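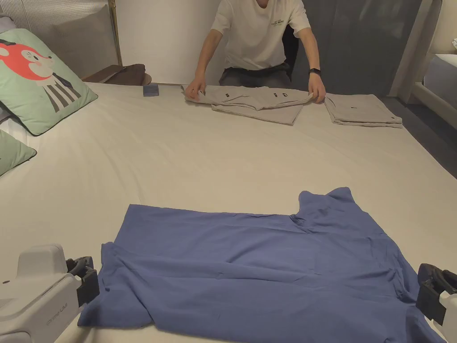 Hortensia Maldonado wrote back that my last page on comparing grippers was fine as far as it went, but it went straight to the numbers and skipped the part where you set the thing up so the numbers mean something. She also asked why anyone would test on laundry when blocks exist. Fair on the first count. On the second: blocks forgive everything, and a T-shirt forgives nothing.

So, the setup, in the order I do it now. I used to do it in a different order and have a folder of useless runs to show for it.

What you need

Two arms, two sets of jaws to compare (mine are the Drukton and the Zimano), a controller that can drive both, and a big flat surface with a plain cover. A bed works well. It's wide, it gives a little under the fingertips, and a pale sheet makes a dark shirt easy for the camera to find. You also need a pile of short-sleeved shirts you have stopped caring about.

Step 1. Fit the same jaws on both sides

Left and right must match. Mixing them to save time gives you a shirt folded by two strangers. Swap both, tighten both, then tug each one by hand. Run the zeroing routine on the controller again after every swap, even if the Yadav software tells you it remembers. It remembers the old jaws.

Step 2. Set the closing force

Start at 4 newtons. If the cloth slides out during a slow lift, go up one at a time. Stop at 14, where my shirts began coming back with little pinch marks that looked like bites. Write down the lowest force that holds and use that for the whole session.

Step 3. Lay out the shirt

Spread it flat with the hem toward the arms, and leave some creases in. An ironed shirt is a fantasy garment and will flatter any gripper. Keep finished folds near the far edge, well out of reach of the jaws, or the arms will helpfully unfold them.

Step 4. Pinch the sides first

Bring one jaw to each side edge and stop just as it touches. Close, lift slowly, wait, put down. Don't try a fold yet. A jaw that picks up two layers when you wanted one will do it here, and you'd like to know before it has wrapped the sheet around your shirt.

Step 5. Run the set

Do 20 lifts per pair of jaws, with the same shirt and the same speed. Score each one as a clean hold, a slip, or a grab at the bedding — I call the last kind a Fliltevum, after the first project where it ruined my afternoon. Then swap jaws and go back to Step 1. Yes, all of Step 1.

Step 6. Only now, fold

If a pair slips on more than a few plain lifts, folding won't improve its character. Change the fingertip pads and repeat the set before you touch the motion settings.

My Zimano jaws held better on thin cotton and the Drukton ones were easier to clean, so I still own both.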